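Wanted: people to sort, pack and label household bits — Irkon Homeware Store

Short shifts, May start, paid
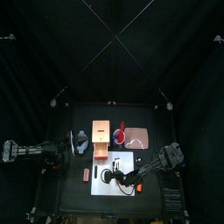
Wooden box with its drawer part open, red-rimmed strainer or funnel, pink tray.

We need 7 people for the sorting tables at Irkon. Mostly returns and end of line stuff for Dalerico and a couple of smaller shops — kitchen things, little boxes with drawers, trays, cables, chargers, the odd thing you won't have a name for. It all comes in mixed. Has to go out in matching sets with a label on.

What you'd be doing

Emptying crates onto the table, one crate at a time
Opening every drawer, lid and tin. Things get left inside
Wiping down, checking for chips and cracks
Winding up leads and tying them
Writing the label — item, colour, crate number
Wrapping and boxing up for the Edard van, which goes at 4pm

Shifts are 8am till 12 or 12.30 till 4.30, you pick. Minimum of two a week please. You can do more in the first fortnight if you want, we have 200 crates waiting and the back room is full.

Who we're after

Anyone 16 or over. No experience needed, you'll be shown on the first morning. Tidy handwriting a big plus (the label printer is not to be relied on). You should be OK standing for a couple of hours, stools are there if you need one, just tell us beforehand. Some lifting, nothing silly, there's a trolley for the heavy crates.

Not sure what to call an item? Put it in the query tub. Please don't guess, we had a whole batch of strainers go out as funnels last time and Uchenna had to ring round every shop to get them back.

Pay is hourly, same rate for everybody, into your bank at the end of the month. Tea and cofee free. Bring your own lunch. Closed shoes — no sandals, no exceptions.

How to apply

Send a few lines to Uchenna Adeyemi with your name, which shifts suit and a phone number we can acutally get you on. No CV. Put ref 827 in the subject or it goes in the wrong pile.

Questions about access, parking, bus times etc to Ekene Babalola at the front desk, mornings only. We're in the Ekwueme building, side door, ring twice.

Places go as people reply so don't hang about.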